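**Ticket: dishwasher stops mid-cycle, shows E4 (Kella 30)**
Opened by: Annatjie Kekana
Status: open, then fixed, then open again, now fixed

Mon 20 November

Hello all, me again. I'm putting everything in one place this time as I've now spoken to three different people on the Motaung helpline and had to start from scratch with each of them.

The machine is a Kella 30, bought from Rudwood in July, so it's still under guarantee. It fills, it swishes about nicely, and then part way through the main wash it stops dead, beeps and puts up E4. The booklet says E4 is "water supply fault, contact your service agent" and leaves it at that. Very helpful!

**What I tried first**

- Turned it off at the wall, left it while I had my tea, turned it back on. Same thing.
- Cleaned the filter. It was filthy (sorry) but it made no difference.
- Took the spray arms off and poked the holes out with a cocktail stick. One was blocked with what I'm fairly sure was a lemon pip.
- Checked the tap under the sink was fully open. It was.
- Ran the quick wash instead of the long one. It finished! Then I tried it again after supper and got E4.

Vitalii Demchenko on the helpline asked me to run it empty on the rinse programme, which it did without a murmur. So he thought it might be the way I was loading it. I was a bit put out, but fair enough, I'd been cramming it. 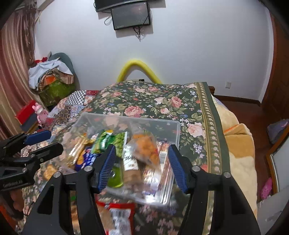 My next go was to load it properly and see if it would get to the end. Big plates at the back, nothing tall near the top arm, cutlery handles down. I also had a suspicion about plastic things, the light ones that flip over and fill up with water. A clear storage box lid like the one with the snacks in it on the bed is just the sort of thing I mean - it's a rectangular tray, really, and once it turns over in the bottom rack it'll hold a good puddle that never gets back to the pump. So out came anything of that sort, to be done by hand. Four washes without a hitch after that, and I wrote to Vitalii to say we could close the ticket.

**Reopened**

Well, that lasted until the fifth wash. E4 again, and all my mugs full of grey water.

Petronella Maluleke took over and she was the first one to ask about the hose. Was there a kink in it? I said no, and then I pulled the machine out and yes, there was. It had been squashed flat against the back wall, I suppose from when it was pushed in. She also had me turn the tap off, unscrew the hose and look at the little mesh filter inside the end. Full of grit! I rinsed it under the bathroom tap and screwed it back on hand tight (a towel on the floor is a must, mine wasn't big enough).

**Where we are now**

Seven full washes since, all on the long programme, no E4. I've left a bit more of a gap behind the machine, and it sticks out past the cupboard slightly, but I can live with that.

Petronella, could you leave this open until the weekend please? And could someone tell me if the mesh needs doing regularly, or only when it plays up?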